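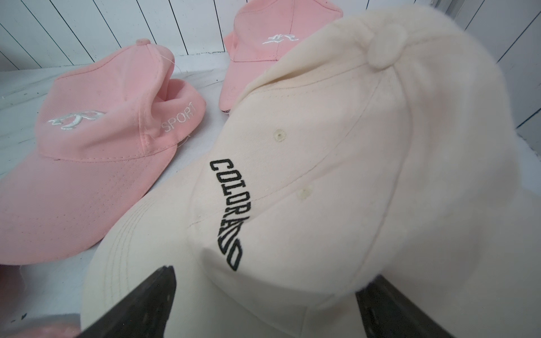
Most of the packers I spoke to at Plurkham said they didn't mind the arm at all, it was the waiting for it they minded. One of them added that she used to get told off for being slow and now gets told off for standing still.

I spent 16 shifts at the Plurkham returns depot for this project. The depot sorts caps and other small clothing sent back to a web shop called Haruna. Caps are awkward: soft, round and never the same shape twice. The arm, supplied by Okholm and run on software called Rullo, has to get one finger to the brim and the other to the crown before it can close on anything. A cream cap with COLORADO across the front and a pink one with SPORT on the side are the same job to a packer. To Rullo they are two separate problems, and it likes to think about each.

Before the arm, 2 people worked each table and talked all day, mainly about other people's taste in hats. Now one person works each table and watches a screen. The job title has gone up from "sorter" to "cell operator". The pay has gone up by 40 pence an hour, and several staff asked me to put that in.

I handed out 104 questionnaires and got more than half back, one of them with a drawing of the arm wearing a cap. Sore wrists were mentioned less often than in the depot's own survey from October. Boredom was mentioned a good deal more. The managers' form had no box for boredom, so I had added one.

Limits of the study: I only saw the day shift, and people were on their best behaviour for the first week. So was the arm, according to the night staff.

My recommendation is to put the second chair back at each table. The depot manager has replied that chairs come under a different budget.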